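Category: Open Data › Language Resources

Koubek Trade Glossary – README

The glossary is a list of English workshop and machine-shop terms with short definitions in everyday words. It was put together for translators who handle manuals, parts lists and safety sheets and who don't have a shop background. Current version is 2, dated 30 Jun 2026.

Contents

The main file, terms.csv, has 134 entries. Of these, 53 carry a usage note and 41 have at least one variant spelling. Columns are term, part_of_speech, definition, variants, note and source. Empty cells are left empty, with no placeholder. The file is UTF-8 and comma-separated, and any definition with a comma in it is quoted.

Sources

Terms came from two places: the old Drustby shop handbook, and word lists kept by the Badeten translation desk. Definitions were rewritten from scratch. The source column says "D" or "B", or "DB" if the term was in both.

Entries that cover a part with a common shape point to a picture in the images folder. 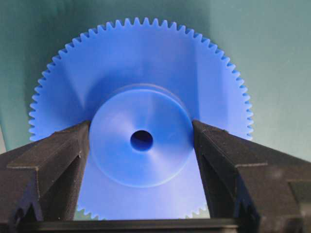

Spur gear, blue plastic. See also: tooth, pitch, rack.

Known problems

"Cog" is listed as a noun for both the tooth and the whole wheel. Drustby used it for the tooth only, Badeten for either. We kept both senses and marked the second one informal. If your client has a house style, follow that.

British and American spellings are mixed in the variants column. The term column is American only.
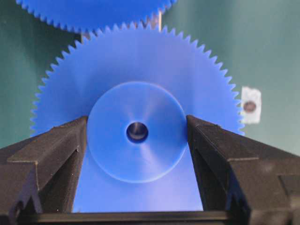
Verbs are thin. Most of the handbook was parts lists, so "ream", "deburr" and "knurl" are in but a lot of everyday ones are missing. More are planned for October – mostly fastening and finishing terms.

Changes since version 1

Split "bushing" and "bearing", which shared an entry by mistake. Removed duplicate rows under "shim". The note column used to be called "comment", so older import scripts will need that name changed.

Use and credit

Free to use and change, including in paid work. Please credit "Koubek Trade Glossary" and give the version number. An import template for the Odusus term editor is in the tools folder – it expects the columns in the order above.

Comments (2) | Share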